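社内報「厨房だより」 9月号

朝食係にロボットが来る話

こんにちは、Jundentの宿泊棟で朝食を担当しているRajeshwari Mathewです。前号で「次は新しい冷蔵庫の話を書きます」と予告したのですが、それより先に書きたいことができてしまいました。冷蔵庫を楽しみにしていた方(いるのかな?)、ごめんなさい!

うちの朝食会場に、二本腕のロボットを入れる話が進んでいます。名前はSuvarna。最初にやってもらうのはパンまわり、つまりトーストの係です。正直な気持ちを書くと、春に話を聞いたときは「え、トースト?」と思いました。パンを入れてレバーを下げるだけでしょう、と。でも朝6時半の会場に立ったことのある人なら分かってくれるはずです。あの「だけ」が延々と続くんですよね。卵を見ながら、コーヒーを足しながら、後ろで「パンまだですか」と聞かれる。先月うちで焼いたトーストは3345枚でした。数字で見ると自分でもちょっと引きます。

で、いまSuvarnaがどこにいるかというと、まだ画面の中です。開発をお願いしているWamumさんが、シミュレーションの台所で練習をさせていて、私も週に何度か画面の前に座って一緒に見ています。最初は「ゲームみたい」とはしゃいでいたのですが、見ているうちにだんだん口を出したくなってくるんです。トースターをそんなに奥に置いたら、隣で作業する人の肘が当たるよ、とか。
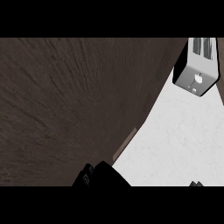
口を出すと、Wamumの人たちはちゃんとメモを取ってくれます。これがうれしい! たとえば「レバーは上から押すより、少し手前に立って下げるほうが楽」という話。私は何年も体でやってきただけで、言葉にしたのは初めてでした。うちの古いトースターは最後にぐっと押さないと止まらないのですが、それを伝えたら、練習にその「ぐっと」を入れる相談まで始まりました。これまでの練習は307回。失敗した回の記録も見せてもらいましたが、パンを入れそこねるときの感じが新人のころの自分にそっくりで、なんだか憎めません。

さて、みなさんが一番気にしているのは人のほうの話だと思います。休憩室でも何度も聞かれました。朝の早番はいま4人ですが、Suvarnaが来ても人数はそのままです。ここは最初の打ち合わせで私がしつこく確認したところなので、太い字で書きたいくらいです。変わるのは持ち場で、トースト台に張りついていた一人が、お客様の席のほうへ出られるようになります。アレルギーの質問にその場で答えたり、小さいお子さんのいるテーブルにお皿を運んだり、いままで「すみません、少々お待ちください」で済ませていたことですね。

もちろん、いいことばかりではないと思っています。早番の中には、トースト台の静かな時間が好きだという人もいます(実は私もそうです)。接客が増えるのはしんどい、という声も出ました。それで、席のほうに出る役は固定にせず、交代で回すことになりました。あと、朝の準備に「ロボットの周りを片づける」という仕事が新しく増えます。布巾やトングを置きっぱなしにする癖のある人、私を含めて、いまから直しておきましょう。

実機が届いたら、まずFlaramvilleの研修所の台所に2週間置いて、朝食の時間を外して動かします。見学したい人は早番の連絡ノートに名前を書いておいてください。動いている間は腕の届く範囲に入らないこと、止めるボタンの場所を最初に覚えること、この二つは見学の人にもお願いしています。

質問や文句も同じノートにどうぞ。「焼き加減は選べるの?」という質問がもう三人から来ていますが、これはまだ調整中です。私はよく焼き派なので、そこは譲らず交渉してきます。冷蔵庫の話は、次号で必ず!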